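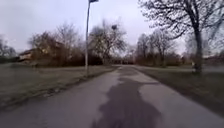 ## About Penik Paths and Greens

We look after paths, lawns and hedges, and we've been doing it long enough that people wave at us from their kitchen windows (which we like very much, so please carry on). Penik began when Anathi Mahlangu and Marietjie Visser took on one neglected footpath in Sindholm, armed with two edging irons and a wheelbarrow that pulled to the left. We now have a crew of 4, a van, a better wheelbarrow, and over 50 stretches of path on our books between Sindholm and Jaunzems.

Most of what we do is quiet work. We cut back the grass where it creeps over the paving, rake leaves out of the borders, clear drains and patch worn surfaces before somebody's pushchair finds them. Naledi Potgieter looks after the lawns and will happily talk to you about moss for as long as you can stand there! Lieven Groen does the hedges and the trees, and winter is his favourite time, when the branches are bare and he can see the shape of what he's dealing with.
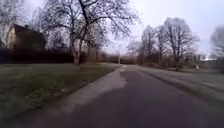 February is when we walk every route from end to end with a notebook, looking at edges, dips and tired patches of grass, and that walk more or less decides our year. If there's a puddle that always turns up outside your gate, that's the month to tell us, though we'll gladly hear about it in any other.

We work for parish councils, housing groups and a good many private households, and no path is too short. Marietjie once spent a very contented morning on one that ran from a back door to a compost heap.

If you'd like us to come and have a look, leave a note at the Sindholm yard or stop any of us while we're out. We're usually glad of the chat.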